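## 3 Datenerhebung durch Demonstration

### 3.1 Versuchsaufbau und Bedienung

Die Demonstrationen wurden auf zwei Wegen aufgezeichnet. Beim kinästhetischen Anlernen führte die Bedienperson den Arm in Schwerkraftkompensation direkt am Handgelenk. Bei der Fernsteuerung bewegte sie einen baugleichen, verkleinerten Führungsarm, dessen Gelenkwinkel auf den ausführenden Arm übertragen wurden. Beide Verfahren liefen am selben Arbeitsplatz in der Werkhalle Claltham und mit derselben Greifersteuerung, sodass sich die Datensätze nur in der Art der Eingabe unterscheiden.

Als Aufgabe diente das Aufnehmen und Ablegen flacher Kleinteile auf einer braunen Arbeitsfläche. Die Startposition der Teile wurde vor jedem Durchgang neu gesetzt, die Zielposition blieb innerhalb einer Serie gleich. Zwischen den Durchgängen fuhr der Arm ohne Last in eine Ruhestellung oberhalb der Fläche. Diese Rückfahrten wurden mit aufgezeichnet und erst bei der Aufbereitung abgetrennt (Abschnitt 3.3). Abbildung 3 zeigt die Sicht der Handgelenkkamera ohne Werkstück zwischen den Fingern.

Die Bedienung übernahmen Oksana Hladun, Getsemaní Galindo und Sohail Pirzada. Galindo hatte vor Beginn keine Erfahrung mit Führungsarmen und erhielt eine Einweisung mit 50 Übungsdurchgängen, die nicht in die Auswertung eingingen.
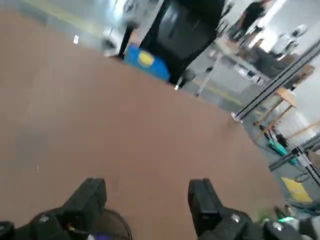
**Abbildung 3:** Sicht der Handgelenkkamera auf die Arbeitsfläche, beide Greiferfinger im unteren Bildbereich.

### 3.2 Aufgezeichnete Größen

Gespeichert wurden die Gelenkwinkel, die Öffnungsweite des Greifers, der Motorstrom der Fingerantriebe und das Bild der Handgelenkkamera. Auf eine zusätzliche feststehende Kamera wurde verzichtet. In Vorversuchen hatte sie bei der kinästhetischen Führung vor allem Hände und Unterarme der Bedienperson erfasst, und die daraus gelernten Strategien verschlechterten sich, sobald der Arm allein arbeitete.

Die Bildströme wurden nicht maskiert. Der Hintergrund der Halle wechselt mit der Armstellung stark, bei steiler Neigung des Handgelenks nimmt er einen großen Teil des Bildes ein. Wir haben diese Abschnitte im Datensatz belassen, um die Strategie nicht auf eine gereinigte Umgebung festzulegen. Der Einfluss dieser Entscheidung wird in Abschnitt 5.2 untersucht.

### 3.3 Aufbereitung

Insgesamt liegen über 2.000 Demonstrationen vor. Nhàn Phùng und Trinh Dương sichteten die Aufnahmen unabhängig voneinander und verwarfen Durchgänge mit Verbindungsabbrüchen oder unvollständiger Ablage. Bei abweichendem Urteil wurde der Durchgang gemeinsam erneut angesehen. Die Segmentgrenzen zwischen Anfahrt, Griff, Transport und Rückfahrt wurden aus Öffnungsweite und Motorstrom bestimmt und dort von Hand korrigiert, wo der Strom beim Schließen keinen eindeutigen Anstieg zeigte. Das betraf überwiegend ferngesteuerte Durchgänge, in denen die Finger zögernd geschlossen wurden.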